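Enamel mug

From Ojala, the household encyclopedia

An enamel mug is a drinking cup made of thin sheet steel coated with a layer of glass that has been fused to the metal in a kiln. It is also called an enamelware cup, a camp cup or, in older catalogs, a graniteware cup. Enamel mugs are used for hot and cold drinks, both indoors and outdoors, and are often sold alongside plates, bowls and coffee pots in the same finish.

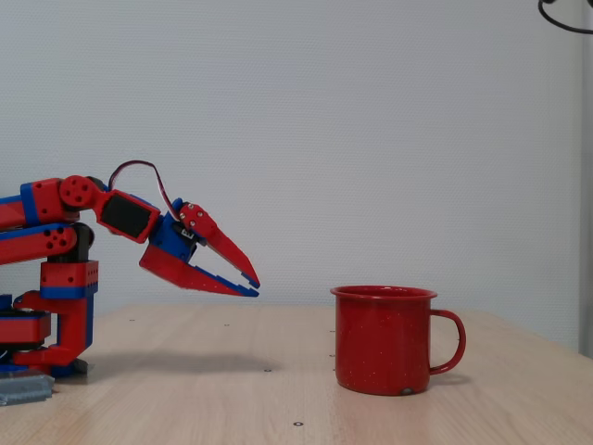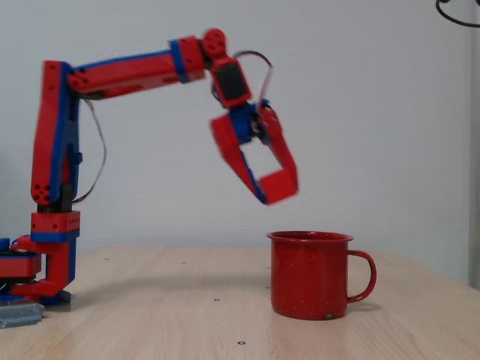 A red enamel mug on a light wooden tabletop.

Sayaka Aoki, in the notes to the Jomport kitchenware collection, argues that the mug should be treated as a piece of tableware first and as camping gear second, as most of the older ones in that collection came from home kitchens and factory lunchrooms.

Shape and size

Most enamel mugs have straight or nearly straight sides, a flat bottom and a single strap handle on one side. The handle is a bent strip of steel, welded to the body before coating, so that the enamel covers the joint. The lip is usually rolled outward. A rolled lip is more comfortable to drink from than a cut edge and makes the thin wall stiffer.

A common size holds 12 ounces. Smaller cups were made for children and for espresso, and larger ones are sold for soup. Some models taper slightly toward the base so that they can be stacked. Straight-sided mugs of the same size do not nest, but a set in graduated sizes can be packed one inside another.

Manufacture

The body is pressed from a disc of low-carbon steel, in one or more steps depending on the depth of the cup. After pressing, the rim is trimmed and rolled, the handle is attached, and the whole piece is washed to remove oil. Any grease left on the metal will cause blisters in the coating.

The enamel starts as frit, a glass that has been melted, poured into water and ground to a powder. The powder is mixed with water and clay to make a slip, and the mug is dipped in it or sprayed. A ground coat goes on first. It contains metal oxides that help the glass bond to the steel. The piece is dried and fired, then given at least one cover coat, which carries the color, and fired again. Firing takes only a few minutes.

The rim is often finished in a contrasting color, with black and dark blue the most usual on white mugs. On many mugs the rim band is applied as a separate step – by hand in smaller workshops, by machine elsewhere.

Colors and speckling

White with a blue rim is the oldest pattern still in general production. Solid red, green, dark blue and cream are also common. Speckled finishes have small flecks of one color on a ground of another, such as white on red or white on blue. The flecks are spattered or sprayed over the cover coat before the final firing. Since the drops land at random, no two speckled mugs are exactly alike. Speckling also makes small scratches harder to notice.

Mottled and marbled finishes are related but are made differently, by shaking or turning the piece while the slip is wet so that two colors run together.

Use

Enamel does not hold flavors or smells, and it is not stained easily by coffee or tea. The mug is light for its size and will not shatter if dropped. Its main drawback as a drinking cup is that steel conducts heat well. The lip and handle become hot soon after a hot drink is poured, and the drink cools faster than it would in a thick ceramic mug.

Most plain enamel mugs can be set on a gas burner or a camp stove over low heat with liquid in them. Heating one dry may crack the coating. They are not suitable for microwave ovens. Makers differ on dishwashers, and repeated machine washing can dull the gloss on some pieces.

Empty mugs are also used to hold pencils, kitchen utensils and small plants.

Damage and repair

A hard knock can chip the glass, most often at the rim, the base or the outer curve of the handle. The bare steel then rusts if left damp. A chip on the outside is mainly a matter of looks if the spot is kept dry. A chip on the inside is more serious, as further flakes of glass may come loose into the drink, and such mugs are generally taken out of use for food.

Home repair paints cover the metal but are not fired, and most are not safe for contact with food. Full re-enameling requires stripping the old coat and is seldom done for a single cup.

Collecting

Older mugs are collected for their color, maker's mark and condition. Marks were stamped or printed on the underside and wear off with use. The Trekholm catalog of January lists 1051 cups and mugs, arranged by color and then by rim.

See also
Coffee pot
Graniteware
Tin cup

Page last edited 12/1/21 by Bianca Coman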